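Speaker notes: Single-compartment lockers in shared changing areas
Deming Meng, facilities planning, Udus
16th September

Slide 1. Title

Introduce self. Mention that Xuelian Lu did the load tests and will take questions on fixings at the end. Talk covers the inside of the locker only. Locks, numbering and ventilation of the room are in the second session.

Slide 2. Scope

The Lulteo site has 168 staff lockers in two changing areas. All are the tall Giraldo pattern, two doors, one hanging compartment, hooks instead of a rail. We reviewed 156 of them in June. The other 12 were locked and the key holders were on leave, so they are left out of the results.

Three items were recorded for each locker: what hung from the hooks, what stood on the floor, and whether both doors closed without pushing anything back in. The third item is the one that generates complaints, so most of the time goes there.

Slide 3. Vertical zones

Explain the zoning before showing any results. Upper zone runs from the top of the compartment to the hem of a hanging jacket. Lower zone is from the hem to the floor. The border moves with the garment. A short jacket gives a deep lower zone, a long coat can remove it altogether. Planning drawings tend to show a fixed line, and that line is wrong for most users.

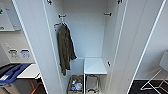

Hook use comes before floor use in the review form, and the order matters. A garment on a hook fixes the space left for everything else. Where there is one jacket and it is hung at the left, as with the olive-brown one, the right side of the upper compartment stays free for its full height. A second garment can go there without touching the first. If the single jacket is hung in the middle across both hooks, the free space is split into two strips and neither takes a second coat well.

Point to make aloud: the hem in that case ends a little past the middle of the locker. Low units of the type at lower right can be fitted under a jacket of that length. Do not generalize to winter coats.

Slide 4. Floor containers

Open bins did better than lidded ones in the review. A lid needs clearance above it, and in a narrow compartment the clearance is usually taken up by cloth. Users then leave the lid off, and it ends up standing on edge behind the bin.

Recommended: one open bin per locker, for small packages and bottles. Bin goes to the side away from the low unit. The bin should slide out forward without being tilted. If it has to be tilted, it is too deep or too wide, and the size below should be issued.

Bins containing liquids should not share floor space with footwear. We had two leaks at Lulteo in the review period, both from bottles lying on their side.

Slide 5. Hook plates and screws

Xuelian's section, but read it if she is delayed.

Each hook was loaded in steps to 300 newtons, held, then unloaded. Hooks in back panels with a backing strip showed no lasting movement. Hooks in panels without the strip had moved at the upper screw. The fault is in the panel, and replacing the hook does not correct it. Longer screws help a little. The strip is the proper repair.

Check for a gap between plate and panel at the top edge. A sheet of paper is a good enough gauge. If the paper goes in behind the plate, log the locker and take it out of use until the strip is fitted.

Do not retighten a loose screw into the same hole and sign it off. It will hold for the inspection and come loose again under a wet coat.

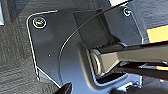 How often should hooks be checked once the strips are in?

Twice a year is enough for staff lockers. For lockers with daily changes of user, check every quarter and record the result by locker number.

Clellent supplies the strips precut. Order to the width of the panel and not the width of the locker, as the two differ by the thickness of both side walls. We made this mistake on the first delivery and trimmed the whole batch by hand.

Slide 6. Two garments

The most common arrangement in the review was two garments, one per hook. Usually one is a work jacket and the other is the user's own.

Rules given to staff, in the order they appear on the notice:

Hang by the loop if there is one. A collar pushed over a hook bunches up and turns the garment sideways.

Turn each garment so that its sleeves hang to the side wall.

Put the longer garment over the bin and the shorter one over the shelf.

Keep the shelf clear until both garments are in place. Items set down first get pushed to the back by the hem and are then forgotten.

Pause here, the audience will want to argue about the third rule. The reasoning is that a bin can be pulled forward from under a long hem, while anything on a shelf has to be lifted out through it.
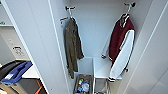
The same four rules apply where the lower part is divided by an open rack. The only change concerns small items. They fall between the rods, so they go in the bin, and the rack is kept for footwear or a folded towel. Racks should be lifted out for floor cleaning. If a rack has been fixed down by a user, free it and return it as it was supplied.

Slide 7. Door closure

A door that has to be pushed shut against clothing puts load on the hinge each time. In the June review the usual obstruction was a sleeve. Next was a bin standing too far forward. Bags hung on top of a jacket came third, and they also overload the hook, so they should be dealt with first even though they are fewer.

Procedure for the person doing the round: open both doors fully, look for cloth forward of the side walls, look for a bin over the front edge, close the left door, close the right door. No hand pressure beyond what moves the door. Fail the locker if either door springs back.

Slide 8. Costs

Parts only, both changing areas: under 2000 dollars for strips, screws and bins. Labor is in-house and is carried on the maintenance budget. Giraldo hooks are being kept, there was no case for changing them.

Slide 9. Next steps

Strips in the north changing area first. Remaining 12 lockers to be reviewed when keys are available. Revised notice to go inside the left door at eye height, one sheet, no lamination.

Hand over to Xuelian for questions. Copies of the review form are on the side table.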